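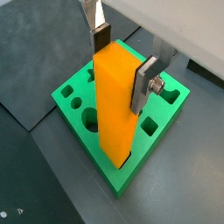 Every few months a new company promises a robot that will learn any job you show it. The pitch is always the same. You don't program the machine, you give it examples, and with enough of them it picks up the skill the way a kid would. I have sat through this pitch from Dretton and from Amaral, and I came away from both with the same question. Enough of what?

The number Amaral puts on its slides is how many examples it has gathered. It is a big number and it gets a round of applause. But a count tells you how long people sat in a room working. It says very little about what they did there, and the people buying these systems hardly ever ask to see it. 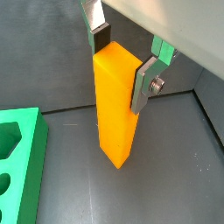
I did ask, and in July I spent two days going through a set built for the Kelari project, 221 examples of one toy task. My complaint is with how alike they are. Play ten of them in a row and you start to feel you're watching the same one. A bright orange block stands on its end on a clean gray floor, held near the top by two metal fingers, with the green board off to one side and nothing else close by to bump into. I have a kitchen drawer that would defeat any system raised on that.

The people who do this work know it. They will tell you, if you ask away from the sales staff, that a tidy setup is easier to reset and that they are paid by the finished example. So the block goes back to where it was easy last time. Fumbles get thrown out. I found 9 tries in the whole set where the operator missed and recovered, and to my mind those were the most useful ones in it. A machine that has only ever seen things go well has no idea what to do when they don't.
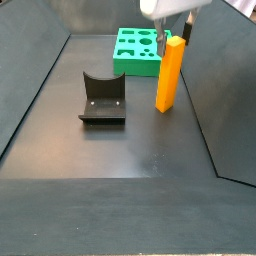
Variety is the usual answer to all this, and I've heard Plundis call its own sets "rich" on that account. I'd like to know who decides what counts. Put a black L-shaped holder on the left side of the floor, off to the left of the block and the green foam piece, and someone can log a new layout. Did the job get any harder? The arm still comes down on the block from straight above, and there is still a wide stretch of bare floor in front.

I'd pay more for 100 examples with a page of honest notes than for any pile without one. Say what was moved between tries, who was driving, and which attempts were dropped and why. Dretton told me such notes would slow the work down. I'm sure they would, and I'd still like to read them before anyone bolts one of these arms to a bench and calls it trained.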